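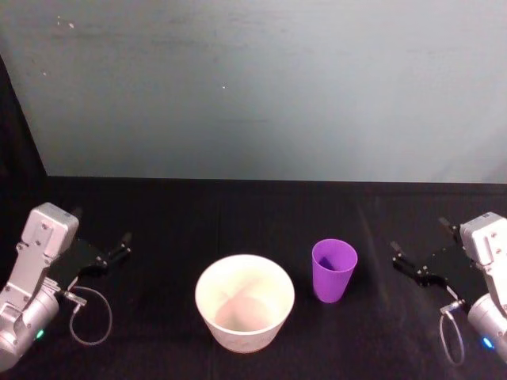
The table on Saturday morning, bowl and cup in place

I promised a few of you an update on the two-arm project, and then I went quiet for weeks. Sorry! I've been teleoperating. It eats whole evenings and leaves you with nothing to show at the end except a folder of files and a sore neck.

The task is the dullest one I could think of, on purpose. Cup goes in bowl. The right arm picks up the purple cup, the left arm steadies the bowl, the cup gets set down inside, both arms back off. A toddler would be bored by it in a minute. I've now done it so many times that I caught myself reaching for my coffee with my elbow out, like I was driving the follower arm.

Last night I got 34 keepers, my best session so far. A keeper means I finished the whole thing without a drop, without stopping to think halfway, and without one of those nervous little wiggles I do right before I close the gripper. The wiggles are what killed my first batch. I trained on everything I had back in September, feeling very pleased with myself, and the policy learned the wiggle beautifully. It would drift up to the cup and just sort of shiver next to it. Celeste Neves watched the video and asked if the robot was cold.

So now I have rules, taped to the shelf:

Decide where the cup is going before you hit record.
If you fumble, either recover cleanly or throw the episode out.
Move the cup and the bowl between every single episode.
Go home when you start getting sloppy (I'm bad at this one).

The moving-things-around rule came from Régis Bodin, who looked through my early data and pointed out that the bowl had barely shifted in two evenings of recording. I'd been putting it back in the same comfortable spot without noticing. Of course the policy fell apart when I slid it over by a hand's width. These days I shuffle everything, including the starting pose of both arms, and I do some episodes with the cup farther back than I'd like, where the reach is awkward and I swear a lot.

The black cloth is staying, by the way, for those who asked. I tried the bare tabletop and got glare all over the place in the afternoon. The cloth still picks up a bit of shine on the right, but I can live with it. What I can't live with is the cables. Every so often a loop of gray cable swings into the head camera's view of the cup right as I'm going in for the grab, and I have to scrap the take. Jacobus Radebe says to clip them up along the arms and be done with it. He's right, and I keep putting it off because then I'd wonder whether the old episodes still match the new ones – and I really don't want to record them all over again.

Next up is training on just the clean set, with the old wiggly stuff left out completely. Ksawery Marciniak thinks I should mix a little of it back in so the policy sees some recoveries. I'm going to try it both ways and post whatever happens, shivering included.

If you've done two-arm collection at home and found a way to keep your left hand paying attention while your right hand does all the fun parts, please leave a comment. Mine wanders off constantly.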